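Refurb desktop tower, Dell power supply
Sold by Bretlow Computer Spares. Ref 4000-12

Used office machine, stripped, dusted and put back together by Luuk Van Beek in our Dandel workshop. Came out of a batch we bought in December. Hard disk sits on a blue tray in the grey plastic cage. Wiped before sale, no Windows on it, bring your own.

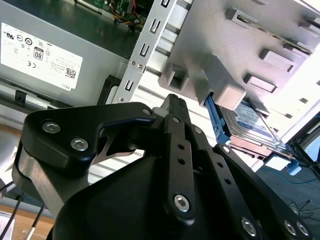 Inside the case: power supply with its 80 PLUS label, drive cage to the right.

Power supply tested under load, fine. Case has the usual scuffs, nothing that shows from the front. Monitor, keyboard and mouse not included, pleae don't ask.

Price £90. Post £13 or collect for free from the Marinescu Road unit.
12 month warrenty on parts, not on the disk. Returns in original box only.

Listing updated February 13, 2025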